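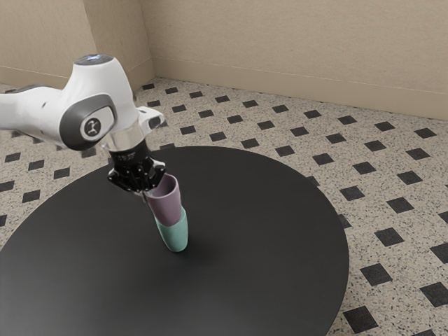 White robotic arm, round black table

Maximiliano Goicoechea
7 Apr 2023

People keep asking me what to do about counteroffers, so a thread. I've quit jobs and been talked out of quitting jobs, and I spent a good stretch as the manager doing the talking. I was better at it than I should have been.

For anyone new to the term: you hand in your notice, your boss turns a funny color, and by the end of the day there's more money on the table than you were ever told existed. That's a counteroffer.

It feels terrific. Put that down somewhere, because it's going to do most of your thinking for you over the next day or so.

My first one was at Fikberg. I'd asked for a raise in September and got a very kind speech about budgets. There was a chart. When I resigned, the budget recovered while I was standing in the doorway.

I took it! Of course I took it. I called the other place and backed out, and I bought everyone on my team lunch, which ate a surprising amount of the first new paycheck.

I lasted six more months. Same desk, same calls, same guy upstairs who answered every question with "let's circle back." Everything I'd complained about in my head on the way to work was still there, only now I'd been paid to stop complaining.

So before you do anything else, and I mean before you've even told your boss, write down why you're leaving. On paper, or in your phone, or on the back of the gas bill. Be petty. It's for you.

If the list says "money" and that's the whole list, a counteroffer might fix it. Fine. Skip the rest of the thread and go enjoy your evening.

If the list says "money" and then there's a paragraph about your manager, the money will make that paragraph quieter for a few weeks.

I've read a lot of these lists by now, since people send them to me. Money tends to be in the middle somewhere. The top line is usually a person's first name with no explanation.

OK, the meeting itself. Ask for a short one. Don't put "resignation" in the calendar invite. I had someone on my team do that, and I spent the whole morning rehearsing in the restroom.

What to say: "I've accepted another job and my last day will be the such-and-such." Then stop talking. You'll want to keep going. You'll want to explain about the commute. Don't, they'll offer to fix the commute.

"Accepted" is doing a lot of work in that sentence. "I've been offered another job" is an opening bid whether you meant it that way or not. "I'm thinking about leaving" is an invitation to a very long lunch.

And have the thing signed before you walk in there. A friendly phone call from a recruiter isn't an offer. Neither is "we're just getting the paperwork together." I know somebody who quit on the strength of a thumbs-up emoji.

Your boss will ask where you're going. You don't have to say. "I'd like to keep that to myself until I've started" is a full sentence and everyone survives it.

Your boss will also ask how much. Same answer. If you give a number, the rest of the conversation is going to be about the number, and you'll find yourself defending a salary as if you'd stolen it.

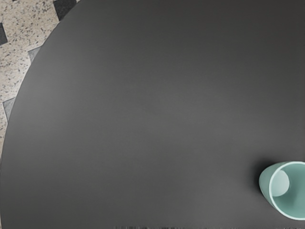
Gunvor Lindqvist
I'd push back a little on this. I told mine the number and they matched it, and I stayed, and it went fine. I'd only ever wanted the pay fixed, and asking nicely hadn't worked. Is that really so bad?

Maximiliano Goicoechea
Not bad at all, and you're the case I was waving through up at the top. You knew what you wanted and you got it. Most people who write to me find out what they wanted later, usually in the parking lot.

The "asking nicely hadn't worked" part does bother me on your behalf, though. What your company taught you is that the way to get a raise there is to quit. People remember that. So does everybody they tell.

Anyway, back to the meeting. After you've said your sentence there are a few ways it can go.

The Sulk. Your boss says "right" and looks at the monitor. This is the best one. Thank them, send the email, go get a coffee.

The Family Speech. "I thought of you as family." You're allowed to think privately about what kind of family does a performance review.

The Secret Plan. This is the one that gets people. You'll be told that big things were in the works for you, that your name had come up, that there was going to be an announcement. It's always just about to happen. Ask whether it's written down anywhere.

I've given the Secret Plan speech myself. I was at Onuoha by then and a good analyst was leaving, and I heard myself say "we had you in mind for a lead role." We had me in mind for not having to hire somebody before the summer.

She stayed. The lead role came up eventually and went to someone from outside. She was very polite about it when she left the second time, and I've thought about that politeness a fair amount.

From the manager's side, I'd like you to know how it works, so you can picture it. You leave the room. Your boss calls their boss. The question they're asking each other is "what does it cost to get through the next quarter." Your future comes up, in a general way, near the end.

Some bosses mean every word, by the way. I've worked for one. She told me to take the other job, then helped me work out the start date. I'd walk over hot gravel for her still.

If you do get a counteroffer, say thank you and say you'll answer tomorrow. Do not answer in the room. Nothing good has ever been agreed to by a person who has just been told they're irreplaceable.

Then get it in writing. All of it, including the soft parts. New title? In writing. Different manager? In writing, with a date. "We'll look at flexible hours" means somebody will look at them.

I once worked out that the raise I'd been so thrilled with came to almost $300 a month after tax. That's real money and I don't sneer at it. But I'd been talking about it like a lottery win, and it was a car payment.

Go back to your list. (You did write the list.) Put the counteroffer next to it and see which lines it touches. If it touches one line out of a whole page, well, there you go.

Also worth asking is who you'd be calling to back out. At the new place, somebody went to bat for you, told the runners-up no, and ordered you a laptop. They'll be gracious on the phone. They'll also remember, and your line of work is smaller than you think.

I backed out on Idley for that Fikberg raise. Years later I applied there again and the same woman was in the interview. She was perfectly nice. She asked me, smiling, how firm I was on this one. I did not get the job.

A few of you are asking about two weeks' notice and whether you can do less. Check what you signed. If there's no set period, two weeks is normal in most offices I've known, and I'd give it unless the place is making you ill.

Some companies will walk you out the same day. It isn't personal, it just feels exactly as if it were. Take your own stuff home ahead of time, a bit at a time. Your own stuff, please. Leave the client list alone.

What to do with the notice period: write down how to do your job. I left a decent handover once, everything in Gukby with the folders named properly, and I still got a text asking where the folders were.

You'll have a strange stretch in the middle where you've stopped being invited to things. Enjoy it. I read an entire employee handbook in mine. There was a dental plan I'd never used.

Don't use the exit interview to settle scores. I know. I KNOW. You've been composing it in the shower since winter. Give them one useful thing, said calmly, and keep the director's cut for your friends.

Same goes for the goodbye email. Short, warm, a personal address at the bottom. If you find you've typed the word "journey," go for a walk and come back to it.

Somebody in my messages asks whether it's OK to fish for a counteroffer when you don't want to leave. You can try it. You should know it works once, and only if you're ready for your boss to say "congratulations, we'll miss you" and hold out a hand.

I watched a guy do this. He came out of the meeting with a card already being passed around for him. He had no other job. He'd made one up, and he'd made it sound great.

If you want more money and you like where you are, ask for more money. Bring what you've done, bring what the job pays elsewhere, name a figure, then be quiet. It's duller than a resignation and you don't have to pack anything.

If they say no, ask what would make it a yes, and by when. If they can't tell you, start looking, and then when the day comes you'll have been expecting the budget to recover.

Gunvor, going back to yours: did they bring your raise up again at the next review? Every person I know who took the match got told the following year that they'd "already had theirs."

Gunvor Lindqvist
Well. Yes. Almost in those words.

Maximiliano Goicoechea
I'm sorry. I used to say it too. I'll do notice periods for contract jobs next, so send me the odd ones, and please take your employer's name out before you hit send.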